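Brosedlow Textile Care Group
Minutes of the August meeting

Chair: Biljana Dimitriou
Meeting opened 6:40 p.m. Quorum present. Apologies received and noted.

1. Minutes of previous meeting
Accepted with one correction: under item 4, "detergent" to read "softener".

2. Wash water hardness
The Linudis softener unit was regenerated twice during the period. Outlet hardness was within limits on both checks. The inlet valve still sticks on the return stroke. Quote for a replacement valve stands at 1270 including fitting. Agreed to accept the quote provided the supplier confirms the thread size in writing.

3. Dye transfer on dark reds
Discussion of saturated reds on polyester pile. Main points:
Residual surface dye is the usual source of transfer, and a cold first wash on its own is recommended. Rub tests with white cotton should be done dry first and then damp, on an inside edge. Opinion was divided on vinegar in the rinse — two members use it, the chair sees no benefit and asked for a side-by-side test before it goes in the handout.
Printed areas to be tested separately from plain pile, as white print can pick up color from the ground around it.
Action: B. Dimitriou to draft the revised red goods page for the handout.

4. Drying and pile recovery
Low heat only, short cycles, shake out between cycles. The Sengar dryer runs hot on its lowest setting. Not to be used for plush until the thermostat is checked. Line drying remains the default.

5. Supplies
Nanedeo test cloths are almost out. Agreed to order 200, cut size, unbleached. Old stock to be used first.

6. Handout
Print run held over until items 3 and 4 are settled. Page order unchanged. Care symbols to be enlarged.

7. Any other business
Request for longer opening of the wash room in the evening. Deferred.
Door code to be changed before the next meeting.

Meeting closed 8:05 p.m.

Attachment to item 3 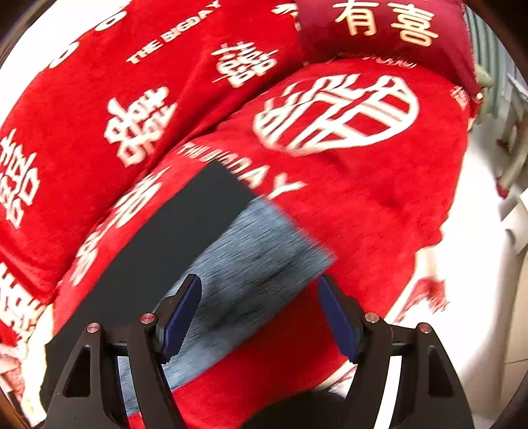
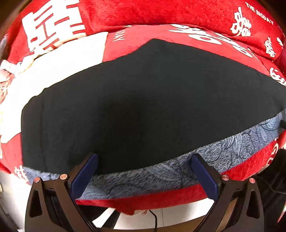
Red plush with white printed lettering. Second picture: the same type of goods with a black cloth on top.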